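The Half Hour in the Middle: a conversation with Mehrangiz Esfahani on lunch at work
By Paula Sima
2025-03-26

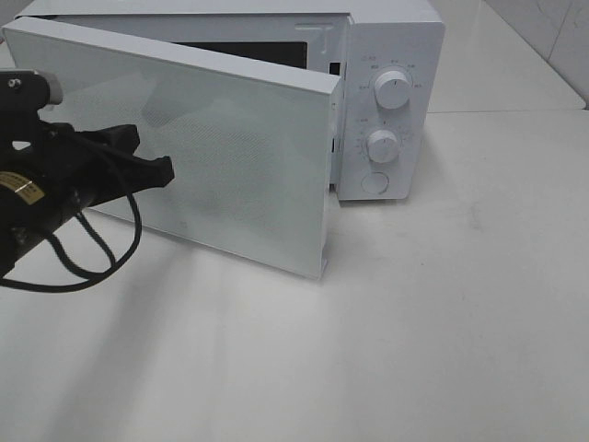 Mehrangiz Esfahani has been reading what other people eat at noon for thirteen years. She has a collection of 3401 lunch diaries, written by people in offices, workshops, schools and one hospital laundry, and from these diaries she made her book, which is called The Half Hour in the Middle. I met her in Tekthorpe, where she lives since she left Dreven, and we spoke for a whole afternoon in her kitchen. Before I took out my notebook she asked me what I had eaten that day and where I had been sitting. I said a sandwich, on the train. She wrote it down. When I asked which object comes back most often in the diaries, I expected that she would say the lunch box, or the coffee machine. "The microwave," she said. "The plain white one, with the small dots in the door. Somebody takes his food and leaves the door wide open, and the next person writes four lines in the diary about it. I have read complete novels about that door."

She did not plan to study lunch. In Dreven she worked in the payroll department of Kütt, a company that made window fittings, and it was her task to check the time cards. The cards had a column for the midday break. She noticed that the people in the painting hall always took the break to the last minute and that the people in her own office almost never took it.

"We were eating with one hand," she told me. "In the other hand was the pen. And we were proud of this. I thought the painters were a little lazy. Then I went down one day because a card was missing, and they had a table with a cloth on it. A real cloth, with cherries. They asked me to sit. I said I had no time, and I went up again to my desk, and I ate an apple over the papers. I was thinking about that cloth the whole week."

She went down again, and this time she sat. After some weeks she asked the painters if they would write for her, each day for one month, what they ate, with whom, and for how long. Seven agreed. These were the first diaries, and she still keeps them in the same gray folder. One of the men wrote only one word on each day, and it was "soup."

I asked her if one can learn something from a month of soup.

"Yes, a lot. On one day he wrote 'soup, alone.' Only on this day. So I knew that on all the other days he was not alone, and that it was important enough for him to write when it was different. I never asked him what happened. Maybe I should have asked."

The method has not changed much. A person receives a thin notebook and fills in one page each working day. There are no boxes to tick. In the beginning Ms. Esfahani made boxes, because a friend at the university told her it would be easier for counting later, but she found that people became short and polite when they saw boxes. With an empty page they complain, they draw, they write down prices. A bus driver put a pressed leaf in his. A teacher used her notebook mainly for writing about a colleague who was peeling eggs.

Her notebooks became known outside Dreven when the magazine Jistari printed a few pages of them one August, in an issue that had otherwise very little in it. "It was summer, they had nothing," she said. "They gave me two pages. After that the letters came." People sent her their own lunches without being asked. She answered all of them by hand, and to most of them she sent an empty notebook back.

Much of our talk was about the table. Ms. Esfahani believes that the most important question for a workplace is if there is a table which has no other use. She has visited many lunch rooms, and in a large part of them the table was also the place for the printer paper, the parcels, the lost gloves.

"If you must first move something away before you can put down your plate, then you are a guest," she said. "You are disturbing. You feel it in your shoulders. You eat quickly and you put the parcels back. But when the table is free, and it is free every day, then you slowly begin to think it is yours. People start to have places. I like it very much when people have places, although the young ones laugh about it."

I said that fixed places can be unpleasant for somebody who is new. I remembered my own first job, when I sat down on a chair and saw in all the faces that it was the wrong chair. She nodded for a long time.

"It is in the diaries, yes. The new ones write about it in the first week. 'I sat in the wrong place.' Some of them go outside and eat in the car for the next month. I have one diary that is complete in the car, thirty pages, with the radio program. It is a sad one, but she writes well. In my opinion it is the duty of the oldest person in the room to say, sit here. It costs nothing. In the painting hall they said it to me."

We came then to smell. I had promised myself that I would not ask about fish, but she began herself. In the diaries the warm food of other people is a big subject, and she says it is seldom really about food. A woman from an insurance office wrote for two weeks against the curry of the man at the next desk. In the third week she asked him for the recipe, and after this the curry is not mentioned anymore, except once, with the note that he had used too much salt.

"When my mother packed food for me, it was rice with herbs, very green," Ms. Esfahani said. "At Kütt I warmed it up only one time. Somebody opened the window, in winter. Nobody said a bad word. But the window was open, and I brought bread after that for years. I was already over forty when I brought the rice again. So when I read that somebody stopped to bring something, I always make a mark on that page. There are many marks."

She showed me some of them, small crosses in pencil. Next to one cross stood: "Cold sandwich from now on. Easier." The writer worked in a bank.

I wanted to know what she thinks of the companies that now offer free meals to everybody. She took some time for the answer and put more water on for tea. She is not against it. She has seen people who ate properly for the first time in years because a cook was standing there and gave them a plate. But she also saw that the break gets shorter when the food is in the house, because there is no walk to it and no walk back.

"People forget that the walk belongs to lunch. In the old diaries there is always a walk. To the bakery, to the river, to the post office. They write what the weather was. In the newer ones there is no weather."

Then there is the question of home. Since so many people work in their own kitchens, I supposed that her collection must look different now. It does, but in a way I did not guess. She had expected better meals, and she found more meals that are eaten standing. One man wrote that he was taking his lunch at the open refrigerator and closed it when the beeping began, and that this beeping was the bell of his break. Another one sets the table each day for himself with knife, fork and napkin, and he puts on shoes for it.

"I asked him about the shoes. He said that without shoes it is only eating."

And does she herself keep a diary? She laughed and brought it from the other room, a thick one with a rubber band around it. She let me read one page and covered the rest with her hand. It said that she ate lentils, that the neighbor's boy was practicing the trumpet, and that she stayed at the table for fifty minutes. Under this was a line which she had crossed out so well that I could not read it.

The second book will be about breakfast, if her publisher agrees. She is not sure about it yet. Breakfast is more private, she says, and people lie about it more than about lunch. They write down the breakfast they would like to have. She has already received a few pages with fresh fruit on every single day, and she does not believe them.

When I was putting on my coat she gave me a notebook too. I told her that I work mostly alone and that my lunches are very boring. She said that the man with the soup had told her exactly this.

The Half Hour in the Middle can be found in the Tekthorpe library, in the section for local authors. Those who would like to keep a diary can ask there for an empty notebook at the front desk.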